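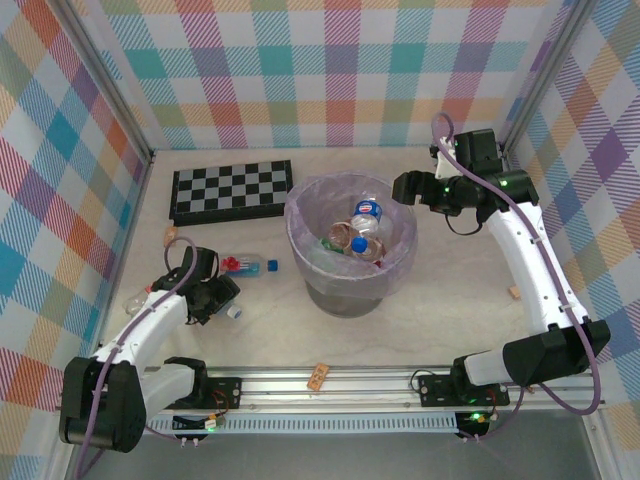

Wastebasket

A wastebasket, also called a trash bin, trash can or waste bin, is a small open or lidded container used indoors to hold household or office refuse until it is emptied. It is distinguished from the larger outdoor garbage can by its size and by the fact that it is normally carried or emptied by one person. Wastebaskets are made in metal, wire mesh, wicker, wood and plastic.

Form and materials

Most wastebaskets are round or rectangular in plan and slightly wider at the rim than at the base. The taper allows empty bins to be stacked for shipping and helps a full liner slide out. Translucent plastic bins, common in bedrooms and shared work areas, let the level of the contents be judged from the side. Rectangular bins are preferred where the container must stand against a wall or under a desk.

Small models intended for tabletops and counters usually hold between 2 and 4 liters. They fill quickly when used for beverage bottles, which take up a large volume for their weight. A bottle that has been crushed before disposal needs far less room than one left at full size.

Liners

A liner is a thin plastic bag placed inside the bin to keep its walls clean. The mouth of the bag is folded outward over the rim and pulled down. Liners are sold clear, white, black and in pale tints such as lavender, pink and green; the color of a household liner generally has no meaning, although some municipal programs assign colors to separate types of waste.

A liner that is too small for its bin tends to slip inward when the first heavy item is dropped. Common remedies include a knot tied in the slack, a rubber band below the rim, or a separate retaining ring. The ring was a feature of the Sirkon bin, a molded plastic model made in Ellstead, which was supplied with a roll of 200 liners.

Use for beverage bottles

Clear beverage bottles are most often made of polyethylene terephthalate (PET), while their caps are usually of polypropylene or polyethylene. The two materials separate in water during processing, since PET sinks and the cap plastics float. Instructions to householders differ as a result. Some collection services ask that caps be screwed back on, so that they are not lost in sorting machinery; others ask for loose caps to be gathered separately. Labels may generally be left in place.

Where recyclable bottles are collected in an ordinary wastebasket, food scraps and tissues are kept out of it. Liquid left in a bottle adds weight and may leak into the bag.

Clearing a table

In schools, clubs and homes, a small bin may be set directly on a table while the surface is cleared, and returned to the floor afterward. The household writer Soledad Palacios recommended this arrangement for game tables in her manual Pliltik, advising that bottles and loose caps be thrown away before any board is folded, and that small wooden pieces be kept well clear of the bin. She gave 3 as the largest number of empty bottles that should be allowed to gather beside a chessboard.

Care

Plastic bins are washed with warm water and mild detergent and dried before a new liner is fitted. Wicker and untreated wood are wiped with a damp cloth only. Mesh bins are unsuitable for wet waste unless lined.

See also: Bin bag; Bottle cap; Recycling bin

Categories: Household containers | Waste collection | Plastic goods

This page was last updated in August.

We use cookies to remember your reading preferences. By continuing to browse, you accept our cookie policy.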